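OK, thread time! I've spent most of January rewriting the good practice rules for our two-arm tabletop work, and I'm far more excited about it than a grown adult should be. Posting the useful bits in case you run a similar bench. Long one, get a coffee.

Background: we collect pick-and-place runs. Fruit goes in basket, mostly. The old rules were a two-page doc called "Nelta bench notes" that had been edited by whoever was cross that week. It contradicted itself on page one (!) about whether the arms start over the table or parked behind it.

The new version is one page. Large type. It lives on the wall at eye level and in the repo, and if the two disagree the repo wins.

Rule 1 is the start state. Both grippers empty and off the table, target in reach, container empty, and anything that isn't part of the task gone from the tabletop. You look, you say "clear" out loud, you press go. Saying it out loud felt silly for a day and then it didn't.

Rule 2 is my favorite: if you nudged the basket, it's a new layout. Log it as one. We went back through 2,409 old runs and found 676 where the layout label didn't match what the overhead view showed. Most of those were a basket turned a bit between runs with the label left alone. That's a lot of runs to relabel by hand, and guess who did it.

Rule 3 – look at every camera before you accept a run. Every one, wrist views included. Jarlath Fahy pushed hard for this and I argued against it for two weeks because it's slow. He was right, I've told him, he's been lovely about it.

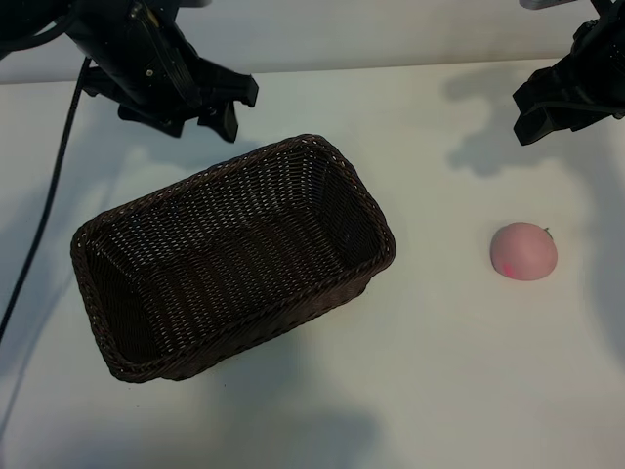
Dark woven basket, pink fruit.

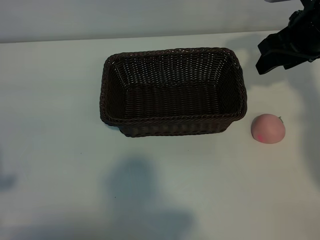
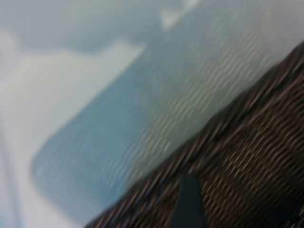
Ewan Ellery

Back to rule 3. The wrist view is where people get lazy. The fixed view looks great, you can see the basket and the fruit, so you click accept. Then somebody training on the wrist stream gets a smear of basket weave and a fingertip and wants a word with you.

So what do we do with motion blur? We keep it! A moving arm blurs its own camera and a policy will meet plenty of that in real use. The rule is that blur gets a tag, and a run only gets rejected if the wrist view is still smeared when the arm is supposed to be holding still. Róisín Duggan wrote that wording and I wouldn't change a comma.

Rule 4, cables. Any cable lying near the workspace gets traced by eye along its whole length before the first run. It shouldn't touch the container or the target, and it needs enough slack for the arm's full reach. We used to write "cables tidy", and you would not believe how many opinions there are about tidy.

Rule 5 is shadows. White tabletops are wonderful for contrast and they show every shadow you've got, arms included. We don't try to get rid of them. We do ask that the lights stay put for a whole batch, and that anyone who moves a lamp starts a new batch number. A batch is 100 runs for us. Pick your own size, just write it down somewhere.

Rule 6, two arms, one task. Even when only one arm will do the pick, the other one is live and gets treated as live. No reaching in to fix the fruit until both are stopped and the operator has a hand off the controls. Eimear Cronin runs the session sign-off and will absolutely send you back to do the page again if you skip this one.

People keep asking where our rules sit next to the formal robot safety standards. Underneath! The site risk assessment comes first and covers guarding, stops, speed, who's trained. My page is about making runs that are safe to do AND worth keeping. Please don't swap one for the other.

Rule 7 is naming. We say what an object looks like and leave it there. There was a real argument over "peach" versus "apple" for one pink fruit, with two people labeling the same object differently all through a batch. Now each object has one agreed name on a list, and if it isn't on the list you stop and add it. Takes a minute.

Things that didn't make the page: tape marks for the basket (they made every layout the same, and the whole set got boring), a second person watching every run (great if you have the people, we don't), and my color-coded flowchart. RIP flowchart.

Hartmut Strobel, who does the same job over at Jurkside, tried the draft on his own crew and sent back four pages of comments on a one-page document. Best review I've ever had. He's the reason rule 2 says "nudged" where it used to say "moved".

Next up is a version for bins and trays, working title Akwood. The goal is around 2,000 runs under the new rules before I touch the wording again, and I'm going to find that very hard.

If you've got a bench page of your own, reply with it, even a scruffy one. I especially want to see how you handle rejected runs – delete, archive, or keep with a tag? We're on "keep with a tag" and the disk is filling up fast.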